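Cahier d'atelier, Flovside, suite du carnet vert

Bon, reprise du cahier après une semaine sans rien noter (je sais, je sais). On continue l'inventaire de la chambre d'amis pour le projet Bornell, celui des petites affaires qu'on laisse à portée de main quand on reçoit quelqu'un : de quoi grignoter, de quoi se faire une boisson chaude, et un contenant pour que tout ça ne finisse pas éparpillé. Le contenant, c'est mon obsession du moment, et Ming-te Kao se moque de moi parce que j'ai passé tout un après-midi à comparer des hauteurs de rebord.

Ce qu'on cherchait cette fois : est-ce qu'on trie d'abord et on range ensuite, ou est-ce qu'on met tout dans le plateau et on voit ? J'étais pour la première méthode. On étale tout sur la couette, on regarde ce qu'on a, et on ne remet dans le plateau vert que ce qui mérite d'y être. Ming-te préfère remplir au fur et à mesure, elle trouve que tout étaler fait perdre du temps. On a donc un désaccord de méthode sur des bonbons, voilà où en est la recherche !

Côté grignotage, c'est très varié et c'est bien le problème. Le sachet de konjac de Weilong, le 魔芋爽 en version 香辣素毛肚, est tout en longueur : couché, il prend la place de plusieurs bonbons, debout, il penche. L'emballage rose et blanc en forme de lapin à capuche est adorable mais sa découpe ne s'aligne avec rien. Les petits formats, eux, vont partout, glissent dessous, et on les oublie jusqu'au prochain grand ménage.
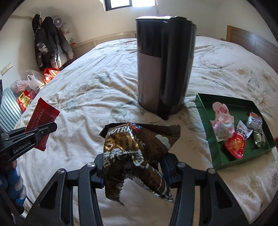
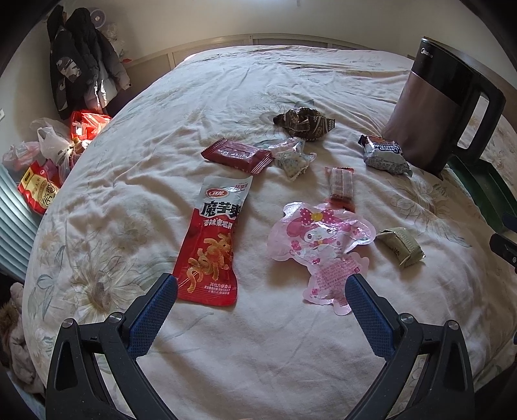

Flovside, le 30 janvier 2022

Relu mes notes au calme, avec un thé. Quelques remarques avant que j'oublie.

1. La bouilloire sur le lit, ça va pour trier, mais il lui faut sa place à elle. Sur une couette pleine de plis, une chose aussi haute n'a pas une assise formidable. Je la veux sur une surface dure, vide tant qu'elle n'y est pas, avec la poignée tournée vers la personne. C'est une Midea, corps brun ou taupe selon qui regarde (Ming-te dit taupe, moi je dis brun, on ne va pas y passer la soirée). La grosse poignée noire compte dans l'encombrement, je l'avais complètement oubliée dans mon premier croquis et il a fallu tout redessiner.

2. Le plateau. Les rebords sont bien, on les garde. Par contre il faudrait une séparation, même toute bête, une bande de carton pliée en deux : les longs d'un côté, les bonbons de l'autre. J'ai fait un essai avec une chute du lot Naidu, trop souple, elle s'est couchée dès qu'on a posé quelque chose contre. À refaire avec le carton gris, celui de 30 cm, il doit en rester derrière l'étagère.

3. Les sachets brillants et froissés. Il y a ce grand emballage brun qui prend une place folle dès qu'il n'est pas à plat. Proposition : tout ce qui est chiffonné, on l'aplatit ou on le sort du tri. J'ai écrit « sac à part » sur le tableau, merci de ne pas l'effacer cette fois.

4. La couette. J'aime beaucoup ce motif de fleurs et de feuilles toutes pâles, c'est doux, ça va bien dans une chambre d'amis. Mais pour trier, les petits emballages clairs s'y perdent un peu, surtout le transparent avec du vert et du blanc. Le rouge, lui, se repère tout de suite. La prochaine fois j'étends un torchon uni dessous et on compare. J'en ai un bleu marine de 70 cm de long qui devrait faire l'affaire.

Question budget, j'ai ressorti la feuille Zistbridge : on en est à presque 48 euros pour tout le poste « accueil », fournitures comprises. Ça me paraît correct, à condition de ne pas racheter un plateau tous les mois (je me connais, j'en ai déjà repéré un autre, plus creux, avec un couvercle).

Ming-te a relu par-dessus mon épaule et veut que j'ajoute son idée : ranger selon le moment où on mange les choses. Le piquant pour le soir, le biscuit à la crème avec la boisson chaude, les bonbons n'importe quand. J'avoue que c'est plus malin que mon histoire de formats. Sauf que pour un invité qui ne lit pas le chinois, il faudrait une petite étiquette sur le konjac, sinon il y va de bon cœur et il a une surprise ! Je ferai un essai à la main, au feutre fin, avant qu'on parle d'imprimer quoi que ce soit.

À faire avant mars : couper la séparation, trouver où poser la bouilloire, refaire le croquis au propre avec les bonnes cotes, demander à Ming-te où elle a rangé les feutres.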